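Das Hochwasserbuch von Girno

Als Ruan Ntuli an einem Dienstag im Juli aus dem Bus stieg, konnte er es kaum fassen: Girno hatte tatsächlich noch seine Holzbrücke! Sein Großvater hatte ihm so oft von ihr erzählt, vom Knarren der Bohlen, vom Geruch nach Harz und vom Plideck, der darunter so klar dahinfloss, dass man jeden Kiesel sah.

Er ging gleich ins Gemeindehaus. Hendrik Sithole, der das Archiv des Städtchens hütete, legte ihm einen dicken Band auf den Tisch.

»Die Gründungsakte«, sagte er und strahlte. »Sieben Familien sind damals aus Cele gekommen, mit Ochsenkarren und einer einzigen Kirchenglocke. Jede bekam eine Straße.«

»Und die Grarninegasse?«

»Ach, die Grarnine! Das war die Stute des Landvermessers.«

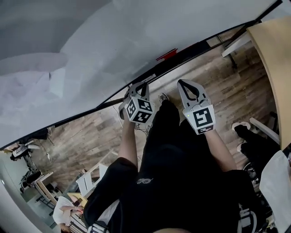 Ruan lachte so laut, dass im Nebenzimmer jemand die Tür schloss. Sein Großvater war in der Grarninegasse 76 geboren worden und hatte zeitlebens behauptet, sie sei nach einer Gräfin benannt - einer sehr schönen sogar.

Sie blätterten weiter, und Ruan vergaß das Mittagessen. Was da alles stand! Der Streit um die Mühle, der Winter, in dem man den Plideck zu Fuß überquerte, und dann, in winziger Schrift, die Nacht des großen Wassers. Rund 30 Leute hatten die Brücke mit Seilen gehalten, bis es hell wurde. Hendrik fuhr mit dem Finger die Namen entlang und blieb ziemlich weit unten stehen.

»Ntuli«, las er vor. »Mit Laterne.«

Ruan las die Zeile selbst, zweimal, und dann noch einmal. Gegen sieben sperrte Hendrik das Archiv ab, und sie liefen zusammen hinunter zum Fluss - Ruan wollte unbedingt wissen, auf welcher Seite die Seile festgemacht gewesen waren.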